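Kornstead Clothes Table: README

Last edited 10 May 2026 by Lacey Lockwood

What is in the folder

Pictures and notes on one household chore: taking shirts out of a mixed pile and putting them on plastic hangers. Everything was shot in one room of the Kornstead house. The notes are in English, with a few older ones in Norwegian by Märta Tangen that have not been translated yet.

There are 93 clips and almost 2,000 stills. File names start with the table setup, then the garment, then the hanger color.

The table

The table is brown wood. A light green plastic basket with a mesh-like side stands in the middle, clothes are piled in front of it, and the hangers are heaped at the left end. The pile is mostly black, navy and royal blue, so expect trouble telling one garment from the next where they overlap. The bright blue shirt and the teal piece are the easiest to find. White molded chairs stand behind the table.

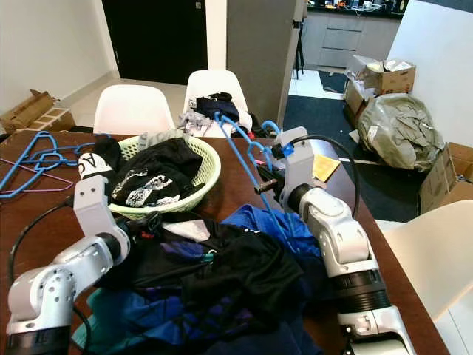

Garments

T-shirts make up most of the set. Many are dark with a white print on the front. We kept printed shirts in because the print helps in working out which way a shirt is facing once it has been bunched up. Each garment has a short code in garments.csv, along with its main color and whether it has a print. Sizes were left out. Ryan Whiteley started a size column and gave up on it when too many labels had been washed blank.

Hangers

Nearly all are blue plastic. A thin pink one got into the heap and is listed as "other" in the color field. Wire and wood hangers were not used.

How a hanging is labeled

A label starts when the shirt is picked up and ends when it is let go. Between those points we mark first contact with the hanger, first shoulder on and second shoulder on. A black shirt held by the shoulder area tends to fall in loose folds, and the neck opening can be hard to find against them. 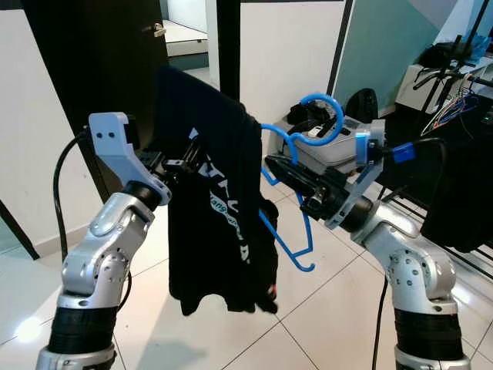
If the neck is out of sight, the labeler enters "unclear" and does not guess. Aurélien Bailly checked the unclear entries a second time in July and settled what he could. The rest are still marked.

Known problems

Setup 7 has no end labels.
In setup 2 the left and right shoulder marks are swapped. Fermín Quiroga has a corrected file, to be merged in the next version.
Garment codes beginning with R were used twice. Check the setup number before matching them.

Corrections go to Lacey, with the file name in the subject line.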